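Old Phones and Their Boxes: Drop-Off Runs Through December
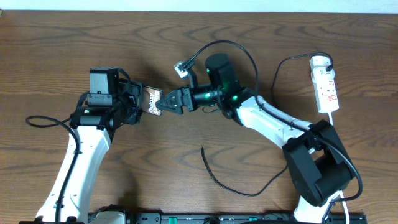
Most of us have a drawer with a retired phone in it, along with the charger, the paperwork and whatever came in the package. The Brilterstead reuse desk is taking all of it until the end of December. Last winter the desk took in 273 phones, and Bjartur Lauritsen, who runs it, would like to pass that this year. He asks people to bring the printed packaging too if they still have it. A small piece with a dark, coppery picture and "Galaxy" in white letters, like the one over the wood tabletop, is worth keeping with its phone, and the same goes for plain sleeves and booklets. A phone handed on with its own packaging is easier to match with the right charger and tends to find a new home sooner.

Before you come in, please do the following:

Back up your photos and contacts.
Sign out of all accounts on the phone, then run the factory reset.
Take out the SIM card and any memory card.
Charge the phone to at least half if it still takes a charge.
Write the model on a slip of paper and tape it to the back.

Cracked screens are fine. Swollen batteries are not, and those should go straight to the hazardous waste counter at the Floretar yard. Please don't mail them or put them in the trash.

The desk is inside the Sheikh Building, to the left of the stairs, and is open from 3 p.m. to 7 p.m. on weekdays. You can bring up to 38 items at one time. If you have more than that, for example from an office, call ahead and ask for Mizanur Matubbar, who handles the larger lots.

Working phones go to the Ceseo lending shelf, where residents can borrow one for 27 days while their own is being repaired. There are 23 on the shelf now, and the wait is longest for models with large text settings. Phones that can't be fixed are taken apart for parts. Paper and card that don't match any phone are recycled.

Chargers without a phone are welcome. Landline handsets and tablets are not being taken this time.

You are receiving the Brilterstead newsletter because you signed up at our website or front desk. Update your preferences or unsubscribe at any time.

Recent items
Winter hours at the Floretar yard
What to do with leftover paint
Ceseo lending shelf adds sewing machines
Sheikh Building side entrance reopens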